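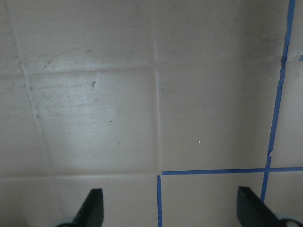

Wrist view, taped grid on the table, fingers open

Ticket 169 - Kirkton cell - replacement fingers + table top, need numbers for budget
Status: open, waiting on quote

Need a decision before September or it rolls to next year. Current ask is 1,882 total. Covers one spare finger set, new mat, tape stock. Does NOT cover a second wrist camera, Pant site wants one too, separate ticket pls.

Checked so far:
- surface has seams, a scuff, small specks. One panel shows a sheen under the lights. Want matte on the new one, ask Rarumley if thats extra
- blue tape lines are ragged in places, kinks on the long one. Would rather budget printed mat than keep re-taping
- fingers: quote for the same wedge shape. Don't let them swap in the flat ones again

Update 13:20 - Ternumon came back, lead time is 13 weeks on fingers, mat is stock. Min order on mats is 20, way too many. Asked if we can split with Pant.

Update 15:05 - no answer on split. Moving mat to its own line so it doesnt hold up the fingers. Freight still missing from the quote, chasing.

Next: get freight, resubmit total, then close or reassign to purchasing.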